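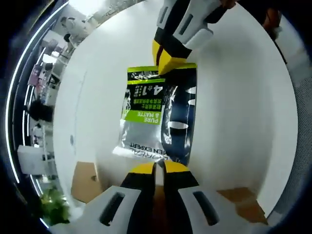

Farnden office collects toiletries for Wercombe shelter

Staff at the Farnden office have begun packing donated toiletries for the shelter at Wercombe, the company announced in December. Foil packets of men's skincare are among the items received.

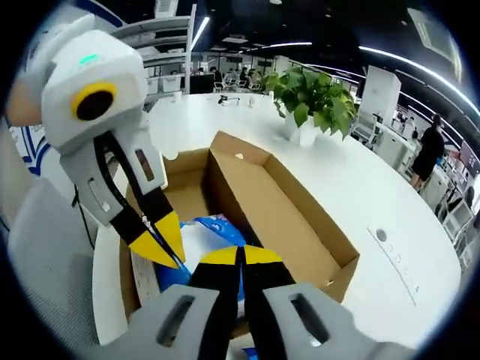 Donations are sorted at the large white table in the open office and packed in cardboard boxes. The company expects to fill 38 boxes, with 3,000 items in all – its largest collection to date.

"Small, sealed packets are especially useful to our guests," said Iqra Durrani, who manages the shelter. Contributions will be accepted at the front desk until the 20th. Opened products cannot be taken.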